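4 Aufstellen und Einräumen der Sortierkiste

Dieses Kapitel beschreibt, wie Sie die Kiste aus dem Ordnungssystem Juvoder auf dem Tisch richtig aufstellen, einräumen und pflegen. Lesen Sie bitte zuerst alle Schritte durch und fangen Sie danach an. Die Kiste selber muss nicht montiert werden, aber die Einlagen schon.

Text und Durchsicht: Elvira Cabrera, Werkstatt Plivitville

4.1 Lieferumfang

1 Kiste, rechteckig, dunkelgrau
1 Einlagematte Ganel, zugeschnitten
2 Trennstege, lang
4 Trennstege, kurz
1 Bogen Etiketten, Bestellnummer 2683
1 Bleistift

Fehlt ein Teil, schreiben Sie uns bitte mit der Artikelnummer 564. Diese steht auf dem Lieferschein oben rechts und nicht auf der Kiste. Wir haben dazu schon oft Rückfragen bekommen, deshalb steht es jetzt am Anfang.

4.2 Den Tisch vorbereiten

1. Räumen Sie die Stelle frei, wo die Kiste stehen soll. Wischen Sie die Tischplatte mit einem leicht feuchten Tuch und trocknen Sie nach.

2. Bei einer Tischplatte aus Holz schauen Sie auch nach kleinen Spänen und Sandkörnern. Unter der Kiste machen sie Kratzer, besonders auf hellem Holz sieht man diese später sehr gut.

3. Prüfen Sie, ob der Tisch wackelt. Ein Bein, das zu kurz ist, gleichen Sie mit einem Filzstück aus.

4. Stellen Sie die Kiste so hin, dass der ganze Boden auf der Platte liegt. Sie darf nicht über die Tischkante stehen, auch nicht ein wenig.

Vorsicht: Eine volle Kiste nicht über das Holz schieben. Heben Sie sie mit zwei Händen und setzen Sie sie neu ab.

4.3 Matte und Trennstege einlegen

1. Rollen Sie die Matte Ganel aus und lassen Sie sie eine Stunde flach liegen. Direkt aus der Verpackung biegt sie sich an den Ecken nach oben.

2. Legen Sie die Matte mit der rauen Seite nach unten auf den Boden der Kiste. Drücken Sie von der Mitte nach außen.

3. Setzen Sie zuerst die langen Stege ein, dann die kurzen. Die Schlitze der langen Stege müssen nach oben zeigen, die der kurzen nach unten.

4. Wenn ein Steg klemmt, ziehen Sie ihn wieder heraus und kontrollieren Sie die Matte. Meistens liegt sie an dieser Stelle doppelt.

Hinweis: Für große Gegenstände können Sie alle Stege weglassen. Die Matte soll aber drin bleiben.

4.4 Einräumen

Bei diesem Teil lohnt es sich, ein wenig langsamer zu arbeiten. Wer die Kiste schnell füllt, muss sie erfahrungsgemäß am nächsten Tag noch einmal leeren. Halten Sie die Seite frei, von der aus Sie in die Kiste greifen, und stellen Sie dort auch keine Tasse ab.

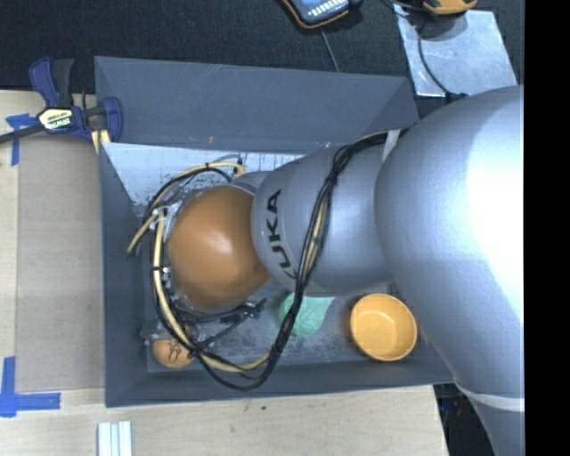
Beginnen Sie mit den schweren Sachen. Sie gehören auf den Boden und in die Mitte, damit sich die Kiste später gerade tragen lässt. Danach kommen die langen, flachen Dinge an die Wände, und erst zum Schluss das Kleinzeug.

1. Sortieren Sie alles neben der Kiste in Gruppen. Zwei oder drei Gruppen genügen für den Anfang.

2. Legen Sie die schwerste Gruppe hinein. Nichts hineinwerfen, sondern bis zum Boden mit der Hand führen.

3. Füllen Sie ein Fach höchstens so hoch wie der Steg. Was darüber liegt, rutscht beim Heben in das Nachbarfach.

4. Spitze Teile legen Sie mit der Spitze zur Wand. Messer und Klingen nur mit Schutz, auch wenn man sie täglich braucht.

5. Sehr kleine Teile kommen in eine Dose oder in einen Beutel. Für Schrauben verwenden wir in der Werkstatt die flachen Dosen von Ospina, weil sie auch nebeneinander zwischen zwei kurze Stege passen.

Vorsicht: Keine offenen Flüssigkeiten in die Kiste stellen. Die Matte saugt Öl und Farbe auf und wird davon nicht mehr sauber.

4.5 Beschriften

1. Schreiben Sie das Etikett mit dem Bleistift, bevor Sie es abziehen.

2. Kleben Sie es an die kurze Außenwand, zwei Finger breit unter den Rand. Höher wird es von den Händen abgerieben.

3. Schreiben Sie den Inhalt und nicht den Ort. «Schrauben, kurz» bleibt richtig, auch wenn die Kiste in ein anderes Zimmer kommt.

Die Etiketten gibt es auch in der großen Packung mit 1000 Stück, für zu Hause ist der Bogen aber lange genug.

4.6 Reinigung und Pflege

Einmal im Monat die Kiste ganz ausräumen. Die Stege abziehen, die Matte herausnehmen und über dem Eimer ausschütteln. Die Wände wischt man mit warmem Wasser und einem Tropfen Spülmittel. Scheuermilch bitte nicht benutzen, das Dunkelgrau bekommt davon helle Flecken.

Die Matte trocknet liegend, auf keinen Fall auf der Heizung. Legen Sie sie erst dann wieder ein, wenn auch die Unterseite ganz trocken ist, sonst riecht die Kiste.

4.7 Wenn etwas nicht passt

Die Kiste rutscht auf dem Tisch: Platte entfetten oder vier Filzpunkte unter den Boden kleben.

Die Stege stehen schief: Lange und kurze Stege sind verwechselt. Alle herausnehmen und mit Schritt 3 in Abschnitt 4.3 neu anfangen.

Die Matte ist zu klein: Sie haben die Matte für das schmale Modell bekommen. Den Umtausch machen wir mit dem Formular 434, ein Foto ist nicht nötig.

Das Etikett hält nicht: Die Wand mit Alkohol abreiben und eine Minute warten.

Weiter mit Kapitel 5, Stapeln von mehreren Kisten.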